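Looking After Floors, Mats and the Things That Stand on Them

I grew up in a house where the kitchen floor got washed every evening after supper, whether it needed it or not, and I swore I would never live that way. Well, here I am with a tile floor of my own, and I have come around to my mother's side of it, at least partway! These are the habits I've settled into over the years, plus a few that readers have been kind enough to send in.

Sweep before you mop, and then sweep again

I know, I know. But grit is what dulls a tile floor, and a wet mop just drags it from one end of the room to the other. I use a soft broom along the walls first, working toward the middle, and then go over the whole thing a second time with a barely damp microfiber cloth wrapped around the broom head. Wanda Hutchins wrote to me about using an old flannel pillowcase for this, and I tried it, and I like it better than the cloth I paid good money for. It goes straight into the wash afterward.

Go easy on the soap

Most of the dull, sticky floors I've been asked about were suffering from too much cleaner. A small squirt of plain dish soap in a bucket of warm water is plenty for ordinary dirt. If your floor feels tacky under bare feet, mop it with clear water twice and let it dry in between before you go out and buy anything. Dark tile shows soap film much worse than pale tile does (ask me how I found out), so if you have a dark floor, change the rinse water as soon as it turns cloudy.

Please don't use vinegar on marble, travertine or limestone. It will etch them, and there's no wiping that away.

Grout

Baking soda and water mixed to a thick paste, an old toothbrush, and some patience. Leave the paste on for 12 minutes or so while you have your coffee, then scrub in short strokes along the line. Do one small patch at a time and rinse as you go. I used to spread it over the whole floor at once and then find it had dried to a crust by the time I got to the far corner, and my knees have not forgotten it.

If the grout is crumbling, cleaning won't help and may make things worse. Rake out the loose stuff and patch it. Everaldo Peixoto, who laid the floor in my back hall, told me to mix patching grout a little stiffer than the bag says, and to wipe it crosswise over the joint so the sponge doesn't pull it back out. His patches have held up far better than mine.

Choosing a long mat

A runner down the middle of a room takes nearly all the wear, and it's a great deal cheaper to replace than a floor. Measure the room first, then leave a good margin of bare floor on each side so you can get a broom past. Light mats brighten up a dark floor wonderfully but they do want more washing, so I'd look for one you can hose down outdoors. Check the backing too. Some rubber backings leave a yellow stain on vinyl, and once it's there it's there. For vinyl, ask for a backing that's marked safe for it.

When a new mat won't lie flat, roll it up the opposite way to how it came, leave it overnight somewhere warm, and then unroll it and weight the corners with books. Mine took 2 nights. Noémi Vörös swears by ironing the curled edge through a damp towel, which is fine for cotton but I wouldn't do it to anything with rubber or foam in it.

Cleaning under heavy things

Anything with a solid base collects a line of gray fluff along the bottom edge, and I find a dry paintbrush gets it out better than the vacuum does. For cabinets and benches you'd rather not shift, slide a yardstick with an old sock pulled over the end underneath. I do this every May when the windows are open, and it always makes me sneeze. Check your felt pads while you're down there, and replace any that have picked up grit, as they'll scratch just like sandpaper.
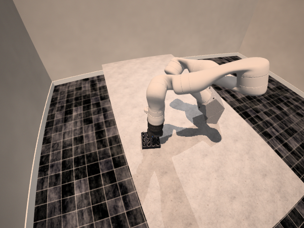 Getting scuffs off tile

A clean tennis ball rubbed over the mark will take off most black heel scuffs. For the stubborn ones, put a dab of baking soda on a damp cloth and rub gently, then wipe with clear water. Try it in a corner first if your tile has a high shine.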